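Huditent Play Library — progress report, second quarter
To: Bożena Pawlak, grants officer
From: Macarena Painemal

Quick one this time, sorry, the full spreadsheet follows when Fermín is back from leave.

Loans and members

Membership now stands at 146 families, up from 113 at the end of last quarter. Most of the new ones came through the health visitors' leaflet, which cost us next to nothing. Rural side still weak. The van only does two stops and both are on the same road — Eulalia Núñez is talking to the parish hall at the far end of the valley about a third, answer expected in January.

Wooden puzzles and ride-ons go out the most. Baby toys come back slowest. Late returns a nuisance but not worth fining people over, we tried texts instead and they do seem to help.

Stock and repairs

Spent nearly all of the replacement line. 13 sets withdrawn, mainly missing pieces or cracked plastic, and the dolls' house is finally beyond glue. Bought new: two balance boards, a marble run, a second lot of bricks and baseplates for the under-eights. Bricks are sorted by size now and bagged with a count card, so checking in is much quicker than it was.

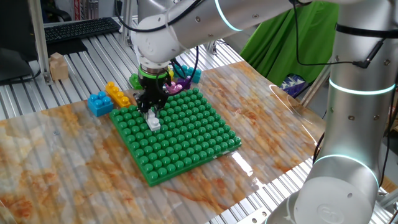
Staffing

Stavros Kokkinos started on the Saturday-style family sessions (we run them after school as well now) and has settled in fine. Fermín Ulloa has gone down to part time at his own request. That leaves a gap on the desk over lunch. At the moment I cover it, which can't go on for ever as the paperwork is slipping — see lateness of this report.

First aid training done by all of us. Safeguarding refresher booked.

Money

On budget overall. Van fuel over, printing under. The shelving quote from Fullison came in higher than we'd put in the bid, so we have asked them to leave out the corner unit and requote. Would you be happy for us to move the printing underspend across to shelving? Need a yes or no before we order.

Problems

Roof over the back store leaks agian. Landlord told, chased, told again. Soft toys moved to the front office for now. Nothing lost apart from one box of dressing-up hats.

Next quarter

Third van stop if the hall says yes.
Catalogue online, at least the ride-ons and the puzzles.
Parent survey, short, on paper and by text.
Desk cover sorted.

Receipts are in the shared folder under "Q2", shout if any wont open.

Macarena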